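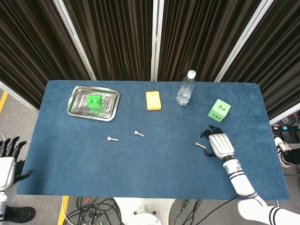

Water hardness at Budmont

The Budmont supply switched to the Clatar well field in November, and hardness at the tap now reads 370 mg/L as calcium carbonate. The old Flilladgate source ran near 100. Expect white scale on kettles, shower heads and steel sinks. Softener owners should reset the hardness dial - most units ship with it set too low - and check the salt level every 30 days. Descale water heaters every 6 months. Hardness at this level is not a health concern. Readings for the Ayaaba line will follow in the next issue.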